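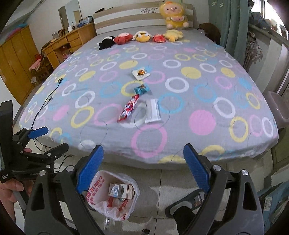 Watton bedroom tidying: where we are in May

Home Projects Updates People Contact

Hi Ashley,

You asked for something you could pass up the line at Cirken without having to translate it first, so I'm going to write this the way I'd tell it to you over the phone. The short version is that the bedroom recordings are going well, the two-handed stuff is slower than I promised you, and I'd like to move a bit of money from one line to another. Details on all three are further down.

Bed to bin

This is the task we've spent most of our time on since the last report. The person doing the showing holds a gripper in each hand, stands at the foot of the bed, and clears the trash off the sheet and into a lined bin on the floor. In the setup at the top there are four bits of packaging down the middle of the bed, with the row of small plush toys at the far end, and the toys are supposed to stay exactly where they are. I'm very fond of that rule! It gives us trash and not-trash on the same bed, and both kinds are small and brightly colored, so the robot can't get away with grabbing whatever stands out from the sheet. (On that sheet, with all those rings and dots, plenty stands out anyway.)

We have 123 recordings of this task now, and 118 of them are good enough to train on. The other five had tracking dropouts, mostly when somebody turned too fast toward the window side of a room, and I've set them aside. They aren't deleted. Zdzisław thinks he can rescue a couple of them once he's finished with the new alignment script, but I wouldn't count on it and I haven't put them in any totals.

The recordings come from 13 bedrooms, which is what we said in the plan. Zdzisław Czarnecka set up most of the rooms and did a lot of the showing himself, and I want that on record because it's tiring work. Holding two grippers out over a mattress for 30 minutes is harder on the shoulders than you'd think. We've capped sessions at that length and we swap people after each one. The later recordings in a session used to get sloppy, with a lot of little second grabs, and that's much better with the cap.

What's hard about wrappers

I know it sounds silly to be writing to a funder about candy wrappers. But flat, light packaging has been the most useful thing we've picked, I think, and it's also been the biggest headache. A crumpled wrapper is easy, you pinch it anywhere. A long one that's lying flat is a different story - you have to come in low, let the pads drag on the sheet a tiny bit, and close before the thing slides off. People do this without thinking when they use their fingers. Give them the grippers and they have to learn it again, and for the first few tries they poke at it and push it halfway up the bed.

I used to throw those first tries out. I've changed my mind about that. Watching someone push a wrapper, stop, come round to the other side and get it is good material, so long as they do get it in the end, and we now keep them with a tag that says "recovered." If you're looking for one thing in this report that's different from the proposal, that's the one.

The other thing I'd like to flag is the order. We tell people to start with whatever's nearest and work away from themselves, and it's made the recordings a lot easier to compare. A few people hated it. They wanted to lean over and do the far ones first, and I get that, it's how I'd clear my own bed. I've left a small set where people choose their own order and we'll see if it matters.

Two hands, or one and a half

Here's where I have to eat a bit of crow. I told you we'd have proper two-handed recordings by now, with one hand holding the sheet or the bin bag and the other doing the picking. What we've mostly got is people using one hand and letting the other one hover. It makes sense, the job doesn't really need both. So we're adding two jobs that do: folding a small blanket, and tying up the bag once the bin's full. The bag is a nightmare, by the way. I tried it myself at nine in the evening and gave up, and I've been doing this for a while.

Ashley, I know you'd rather have a date than a story. I'd say the blanket recordings will be done before the next report and the bag might not be. If the bag doesn't work out I'd drop it and put the time into blankets.

On the robot

We've run the first version of the training on the arm in the Magalhães building, with a bed we put together there. It goes for the right thing more often than I expected and it's leaving the toys alone, which made me very happy. Where it struggles is letting go. It carries the wrapper to the bin, opens, and the wrapper hangs on to one pad. In the recordings people give a little shake of the wrist without knowing they're doing it, and I think our smoothing step has been ironing that shake right out. Zdzisław has turned the smoothing down and we're retraining. I'll send you the result either way.

I don't have a success rate to give you yet. I could make one up from the handful of runs we've done, but the bed has been moved twice and the lighting changed in between, and I'd rather wait for a clean set.

Money

We underspent on room hire (people have been generous with their homes) and overspent on pads. They wear along the ridges and once they're smooth they won't hold anything thin. What I'd like is your okay to move what's left of the room hire line over to spares. It doesn't change the total. If you need that on a form, send me the form.

Next up

- Blanket folding, in as many of the same bedrooms as will have us back
- The choose-your-own-order comparison
- Retrained version on the arm, with the smoothing turned down
- A decision on the bag

Give me a call if any of this raises eyebrows. Mornings are best, I'm usually on the floor under a bed by the afternoon.

Share this update 6 shares 2 comments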